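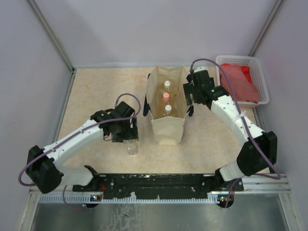 # Two Arms, One Bag: Comparing Finger Pads and Controllers for Bottle Packing

Project report, 6/6/19
Team: Asuka Kamata, Rosario Greco, Géza Bozsik
Advisor: Emiko Noguchi

## What we wanted to find out

Our cell has two arms on one front bar, and for most of the year people have used them one at a time. We wanted to get both of them packing the same bag! The job sounds small: take a plastic bottle off the table, lift it over the edge of a paper bag, let go of it standing up. A paper bag is a pretty mean target, though. It moves when you brush it, the sides sag inward, and once there are bottles in it the space left for the next one gets tight fast.

We had two questions:

1. Do soft finger pads hold a smooth bottle better than the hard pads that came with the grippers?
2. Does the Batura controller (the one we wrote, named after the glacier Rosario did his map project on) place bottles more reliably than the plain position controller we started from?

## Setup

Both arms are the same model with the same two-finger gripper, so anything we learn on one should carry over to the other. The bag stands in the middle between them, where either gripper can get to it. We kept a white basket with a cloth in it in the back right corner for the cloth-folding group's trials and just planned our paths around it.

We used bottles of orange drink and one kind of clear bottle. The clear ones turned out to be the interesting part of the project. You can see right through them, and so can the camera, more or less. Our first bottle finder was great on the orange ones and kept losing the clear one against the marbled tabletop. Asuka fixed most of this by having it look for the bright reflection along the side of the bottle and ignoring color completely.

The cables took a whole afternoon. Each arm has a purple cable that loops up off the gripper and back along the links, and if the loop is too short the wrist pulls against it when the fingers point straight down. Too long and it swings into the other arm's space. We ended up leaving a fairly big loop at the gripper and tying the rest to the forearm, and after that we stopped getting the little wrist errors we had been blaming on the software (sorry, Géza).

## The pads

The hard pads are flat plastic. The soft pads are silicone that Tomomi Iwasaki cast for us in a mold we printed. Our first batch had bubbles in it and the second was too sticky to let go of anything, so what we tested was batch three, which we called Sarnari because that was written on the tub we mixed it in and the name stuck.

We ran 18 packing tries with each pair of pads, using the plain controller, and changed nothing else.

| Pads | Tries | Bottle slipped | Bottle tipped in bag |
|---|---|---|---|
| Hard | 18 | 5 | 3 |
| Soft | 18 | 0 | 4 |

Zero slips! We were so happy with that column that it took us a while to look at the next one. The soft pads hang on a moment longer on one side when the fingers open, and that gives the bottle a little nudge. With a full bag the neighbors hold it up. With an empty bag it leans.

## The controllers

The plain controller drives the gripper to a point and opens it. Batura comes down slowly for the last bit, watches the motor current, and opens the fingers only when it feels the bottle touch the bottom. It also opens them in two steps, which was Rosario's idea after we watched the tipping videos over and over at quarter speed.

We ran this part with the soft pads only.

| Controller | Tries | Tipped | Bag knocked over |
|---|---|---|---|
| Plain | 10 | 3 | 1 |
| Batura | 10 | 1 | 0 |

Ten tries each is a small test and we know it. We would like a lot more before saying how much better Batura is. It is slower too, and if you are standing there waiting you really notice it. Most of that comes from the careful last stretch, and we think it could start lower down once the arm knows how tall the bottle is.

## Sharing the bag

Getting the arms to take turns was the most fun part. Our rule is that only one gripper may be over the bag opening, and the other has to hold still or stay out at its own side. The arm that is waiting can already have a bottle in its fingers, so the handoff goes quickly.

The rule lives in a short program called Ogura. It checks both arm positions before every move and writes a line to a log. The log from our last session has 1033 lines in it, and we read them all, looking for any moment when both arms were allowed in. There was one. It came from restarting the left arm while the right one was moving, and now Ogura stops both arms whenever either one restarts.

## Problems we didn't solve

- The bag handles. They flop wherever they like, and a finger can hook one on the way out. We fold them outward by hand before each run.
- Bottles lying on their side. The gripper can pick them up fine, but we have no good way to stand them up again with one arm. Two arms might do it!
- Paper bags wear out. After enough runs the rim gets soft and folds over, and then the results get worse for reasons that have nothing to do with pads or controllers. We swapped in a new bag between tests but should have done it more often.

## Next steps

Géza wants to try a pad that is soft in the middle and hard at the tip, so it grips well and lets go cleanly. Asuka is going to keep working on clear bottles, including ones with water in them, which bend the light in a whole different way. The cell is free again in September, and the first thing on the list is a longer run of the Batura test with the hard pads, the combination we never got to. All the code, the mold file and both sets of pads are in the gray cabinet, second shelf.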